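**Alska daypack – navy, mesh front**
Item 2644 (older stock may still say 2086, same bag)

Back in for October. Navy only for now – the gray one is gone and Griltus can't say when more are coming.

Everyday size. School, gym, overnight if you pack light. Fits a 13 inch laptop plus a lunch box, a 15 inch will go in but the zipper complains.

**What you get**

- Big mesh panel on the main body, fine weave, dark navy
- Padded shoulder straps, rounded ends
- Flat webbing strap in light gray, wide enough to grab
- Small black buckle
- Gray zipper pull

**Good to know**

Not waterproof. Light rain ok, a real downpour no. Rain cover sold seperately, the McGrath medium fits.

Wash by hand, cool water, hang upside down with everything unzipped. No dryer. Mesh drys fast, padding takes overnight.

Straps come set long from the factory. Shorten both before first use, then load the bag and adjust again. Loose ends can be rolled and held with a rubber band – Amparo does hers that way and it hasn't slipped since spring.

Sizing: one size. Kids under 7 will find it too long in the back, get the Laser mini for them.

**Returns**

90 days, unused, tags on. Zipper or stitching problems after that – write to Nahuel Salinas in repairs with a photo of the damage and your order number. Most buckles he can swap same week. Don't send the bag in before you hear from him, they pile up.

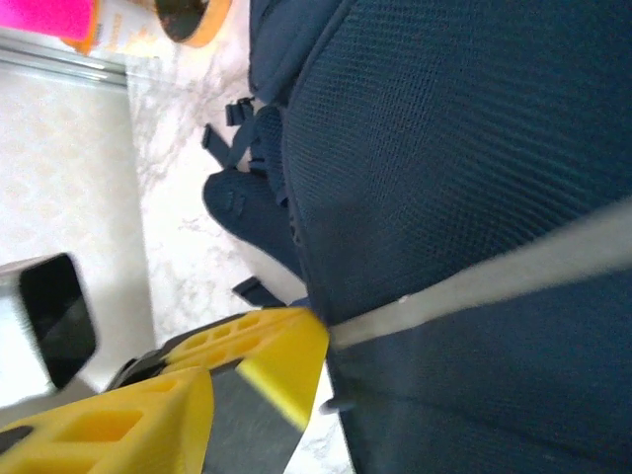

*Alska daypack in navy: mesh panel, light gray webbing strap, padded shoulder strap.*

**Ordering**

Orders in by Sunday night go out with the first truck. Two or more bags ship together unless you tell us otherwise in the notes box. Team and school orders go to Amparo Guzmán, she'll need the head count and a delivery adress, plus a name for the invoice.

Also fits: McGrath rain cover (medium), Griltus bottle sleeve. Chest strap from the old model does NOT fit this one.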